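Play Food and Tableware: Reference Gallery

Updated Monday, October 7, 2024

This page covers the play food and tableware held in the Brirton lending collection. It is meant for borrowers who need to know how the sets are grouped, cleaned and returned. Item numbers match the printed labels on the storage bins. Entries whose pictures are being retaken appear with their text only; the catalog number is enough to request them at the desk.

The collection started in January with a single shelf of plates and cups. It now holds 864 cataloged pieces in 70 bins. Sets are built around a table task (serving, sorting, cutting, clearing) and not by manufacturer, so pieces from different product lines share a bin. Gestden and Erkum pieces are kept together where the sizes agree. Gounder pieces run slightly larger and have their own shelf.

Notes on the entries

Colors are given as they look under the room lights. Sizes are outside measurements. "Set" means everything that goes out under one number. "Loose" means a piece that may be borrowed alone.

Bin 3. Cups, stacking
Gestden. Straight sides, no handles. Stack no higher than six on the shelf. Cups with a split rim are pulled and replaced from the spares drawer.

Bin 4. Cups, with handles
Erkum. Do not nest. The handles bind and the lower cup has to be pried out. Store in a single layer with the handles facing the same way.

Bin 9. Bowls, shallow
Gestden. Outside diameter 5 1/2 inches. Fits the same drying rack as the small plates. Loose.

Bin 10. Bowls, deep
Gounder. Goes out with the serving spoons in Bin 22. The spoon handle is longer than the bowl is wide, so the two are bagged separately.

Bin 14. Trays
Erkum. Raised lip on all sides. One tray has a warp along the long edge and rocks on a flat table. It is marked on the underside and is kept for floor use.

Bin 17. Bread and rolls
Foam. Surface wipe only. Do not soak. Foam pieces that have been soaked take several days to dry through and should be reported on the return slip.

Bin 18. Fruit, whole
Hollow molded pieces. Check the seam before washing. A piece with an open seam holds water and goes in the repair box.

Bin 19. Fruit, cut
Wedges and slices. These are the pieces most often returned to the wrong bin. Whole fruit goes in 18, cut fruit in 19, regardless of color.

Bin 22. Serving spoons and tongs
Gounder. The tongs have a metal spring. Towel dry, then leave open overnight.

Bin 26. Cutting boards
Mixed makers. Shaped boards and plain rectangular boards are in the same bin with a divider. Boards with feet or tabs are stored upright so the thin parts carry no load.

Cleaning

Hard plastic pieces are washed in warm water with plain dish soap, rinsed and racked. No dishwasher: the drying cycle curls the thin plates. Food pieces with printed or painted detail are wiped with a damp cloth and left on a towel. Abrasive pads are not used on any item. Translucent pieces show soap film more than the others and need a second rinse.

Keerthana Annamalai keeps the wash log. The log recorded 254 bin returns through the end of last month, most of them from bins 9, 18 and 19.

Borrowing

Up to four bins per request. The standard loan is two weeks, renewable once if no one is waiting. Return bins with the lid latched and the slip inside, on top. Missing pieces should be written on the slip even if they are expected to turn up later. A bin with no slip is counted by hand, and that holds up the next loan.

Requests for sets larger than four bins go to Indira Devadiga at least one week ahead. Planned capacity after the new shelving goes in is over 1,100 pieces.

Corrections since the last version

Bin 14 was listed as Gestden. It is Erkum.
Bin 17 cleaning note changed from "rinse" to "surface wipe only."
Bins 18 and 19 were one entry and are now separate.
Bin 26 moved from the lower shelf to the upright rack.

Table layout, plates and cutting board

Round plastic plates in yellow, pale pink and mint green, set in a row at the back of the table. The translucent green board in front is animal-shaped, with small feet and a side tab, and carries a yellow oblong piece and a red wedge with pale, seed-like spots. A small glossy dark green piece is on the mint plate. Store the board upright in Bin 26 and sort the food by whole or cut.
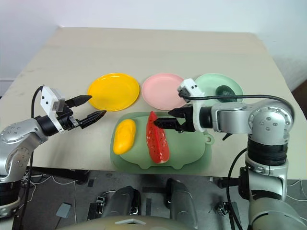 Brirton Lending Collection, Play Materials Team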